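Dralleck Field Recorder Kit for Film and Documentary Sound

Rental and sale by Hedlund Sound for Picture, Sulemham
Page updated May 2022

The Dralleck is a two-channel sound recorder for small film crews. It is made for interviews, short fiction and all work where the person with the camera must also take care of the sound. It was used in the kitchen drama Cillamex, directed by Frida Kirkegaard, which was shot in April. 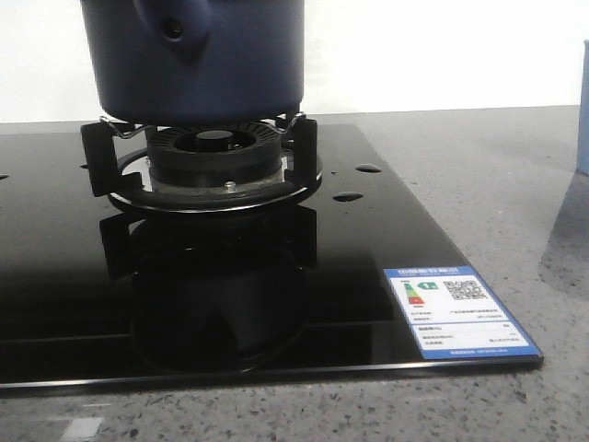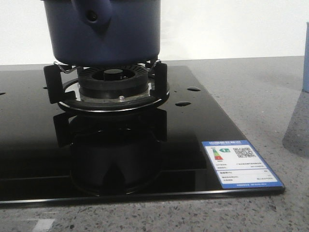
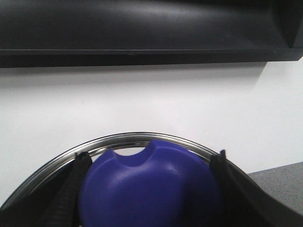
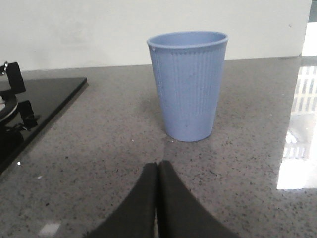
What is in the kit

Recorder with belt clip
2 wireless clip microphones with foam covers
Short shotgun microphone and shock mount
Headphones, closed type
Memory card, charger and a soft shoulder bag

Sound and recording

The recorder writes 24-bit files at 48 kHz. Each channel has its own level wheel, and a safety track is recorded at a lower level at the same time. If an actor suddenly shouts, you can take this part from the safety track in the editing.

Time code can be sent to the camera by cable. Please note that the cable for your camera is not included, as there are many types. Write to us which camera you have and we will tell you the right one.

Battery

One charge gives nearly 38 hours in standby. When both wireless microphones are in use the time is much shorter, so we advise to charge the recorder every evening during a shoot. It can also run from a USB power bank.

From the director

"We had a very small room and two actors who talk over each other. I could hear every word already on the set, and we replaced only one line afterwards." Frida Kirkegaard

Price and rental

Complete kit, new: $1,579
Deposit for rental: $200
The deposit is paid back when the kit has been returned and checked.

Rental is by the day or by the week. Students of film schools can ask for a lower weekly price. Please take the batteries out of the microphones before you send the kit back, and put the foam covers in the small side pocket.

Spare foam covers and clips are sold separately.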